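Home | The Street | Paving | Front Gardens | Questions | Contact

Block paved streets: your questions answered

We get a lot of post about brick streets, and we love it. This page gathers up the things people ask most often, whether they live on one, are thinking of paving a shared drive, or simply like walking along with their eyes on the ground (we do too). It covers laying patterns, looking after the joints, kerbs and planting strips, and a bit about the houses that go alongside.

What is herringbone, exactly?

It's the zigzag pattern you get when rectangular blocks are set at right angles to each other, each one butting up to the side of its neighbour. From above it looks like rows of arrowheads. You'll see it in parquet floors, in tweed coats and, best of all, under the wheels of the milk float.

There are two common ways to turn it. At 45 degrees the points line up with the road, and at 90 degrees the blocks themselves run square with the kerb. Both do the job. The 90 degree version needs less cutting at the edges, so it's the one to go for if you're laying your own path and have only hired the cutter for the morning!

Why is it used so much on roads?

Because it locks. Each block is held by the ones around it in more than one direction, so when a van brakes or turns, the push is shared out across a good patch of surface. Blocks laid in straight rows can creep along over the years, and you end up with wavy lines and gaps. Stretcher bond (the ordinary brick wall pattern) is lovely on a garden path and perfectly happy there, but for cars we'd pick herringbone every time.

Does a whole street of it look too busy?

We really don't think so, and this is the question we enjoy most. Near your feet you get all the zigzags, every joint showing, and then as you look up the road it softens until it's just a plain grey surface running off towards the houses and trees. Grey blocks are particularly good at this. If you're worried, stick to one colour and skip the contrasting borders.

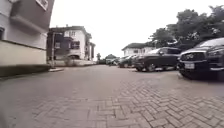 Which colour should I choose?

Grey, grey-brown and red are the usual three, and there are mixed packs as well. Our advice is to look at your walls first. White render and dark brown cladding go beautifully with grey, and pale buildings in general give you a lot of freedom. Red blocks beside red brick can be wonderful or a bit much, and the only way to find out is to put a few down and live with them for a week.

Buy everything in one go if you can, and take blocks from several packs at once as you lay. Batches vary. We once laid a whole path from Pindater blocks one pack at a time and there is a faint stripe across it to this day. We've grown fond of it, but still.

How big are the blocks?

The everyday size is 200 by 100 mm, twice as long as it is wide, and that proportion is what makes herringbone fit together so neatly. Thickness depends on what's going over the top. Paths can be thinner, roads need something heftier, and whoever is supplying you should be happy to talk it through. For a drive, we would rather you overdid it.

Can I lay them myself?

A path, yes, absolutely, and it's enormously satisfying. A drive, yes, if you have a strong back and a helper. A road, please don't.

The order goes like this: dig out, lay and compact the base, fix the edges, screed the sand, lay the blocks, run the plate compactor over, then brush in dry jointing sand and compact again. We tell people to allow 2 weekends for a short path, and to spend more of it on the base than feels reasonable. The laying is the quick bit - and the fun bit!

My blocks have sunk in places. Is it serious?

A little unevenness is normal on any block surface that has seen a few winters, and plenty of us think it adds something. Watch for dips that hold water after rain, or a block that rocks when you step on it. Both are fixable. Lift the blocks in that patch, top up the sand, level it off, put the same blocks back and brush fresh sand into the joints. No digging up half the road, no black patch of tarmac left behind. This is the thing we go on about at parties.

Why are some parts lighter than others?

Lots of possible reasons. New blocks can bring up a whitish bloom, which usually fades by itself. Areas under trees go darker. Places where cars stand tend to pick up marks, and a relaid patch may stay a slightly different shade for a good while. Unless it's oil, we'd leave it alone and let the weather even things out.

How do I keep weeds out of the joints?

Brush often. A stiff broom once a fortnight in the growing season stops most seeds from getting a hold, and it's a pleasant job with a cup of tea waiting. For anything that does root, an old table knife works brilliantly. Keep the joints topped up with dry sand as well, as an empty joint is an open invitation.

Please go easy with the pressure washer. It will clean the blocks, but it also blasts out the sand that holds them steady. If you do use one, keep the lance low and at an angle, and re-sand once everything has dried properly.

What about moss?

Moss loves shade and damp, so the strip beside a north-facing wall is always the first to go green. Scrape it on a dry day. January is a miserable month for it and April is much kinder. (Some of us rather like moss. If nobody is going to slip on it, you are allowed to keep it.)

Do I need a kerb?

You need something firm at the edge, whether that's a kerb, an edging block set in concrete or a wall. Herringbone locks together well, but it has to have something to push against. A raised concrete kerb does this and also marks out where the pavement starts, and a pale one is easy to see at dusk. For a garden path, a row of blocks laid end to end in concrete is plenty.
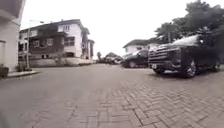

Leave yourself room for planting behind the edge, too. Even a really narrow bed at the foot of a building makes a street feel looked after, and it gives the eye a bit of green between the wall and the paving. A single evergreen shrub will do it. Low hedges are great if you can commit to clipping them, and we find 2 trims a year keeps most of them tidy.

What grows in such a thin strip?

More than you'd expect! The soil at the bottom of a wall is often dry and poor, so choose tough things. Box alternatives, small euonymus and dwarf hebes have all done well for us. Water them through the first summer, mulch with bark, and keep the soil level below the top of the kerb so it doesn't wash out over your nice clean blocks. We use Fornovel bark, mostly because the sack fits in a bicycle trailer.

Should I have a low front wall as well?

If the house sits back from the road, a low wall is a lovely thing. It gives you an edge without hiding the front of the house, and cats approve. Finish it in the same colour as the house and put a coping on top, a shade darker if you like, to throw the rain clear of the face. Tyagi do a simple flat coping that we've used 4 times now and would happily use again.

Is block paving noisy?

A bit, under car tyres, and more so at speed. On a residential street where people are going at 20 or less it's a soft rumble, and many residents tell us they like hearing a car coming. Suitcase wheels are another matter. We can offer no help with suitcase wheels.

Does rain drain through it?

Some goes down through the joints, but ordinary block paving still needs a fall so that water runs away from the buildings. If you want it to soak in properly, ask for permeable blocks, which have wider joints filled with grit and a different base underneath. They can be laid in herringbone too, hurrah.

How many spare blocks should I keep?

For a drive, some 100 is a comfortable number, stacked somewhere out of the way. Leave them outdoors so that they weather along with the rest. Ours live behind the Ekia shed and have been raided twice, once for a repair and once to prop up a water butt.

Can I send you pictures of my street?

Yes please! Tell us the pattern, the colour and how old the paving is if you know. We read everything, and the next batch of questions for this page will come from the same postbag.

We use cookies to remember your settings and to count visits to this site. Accept | Manage choices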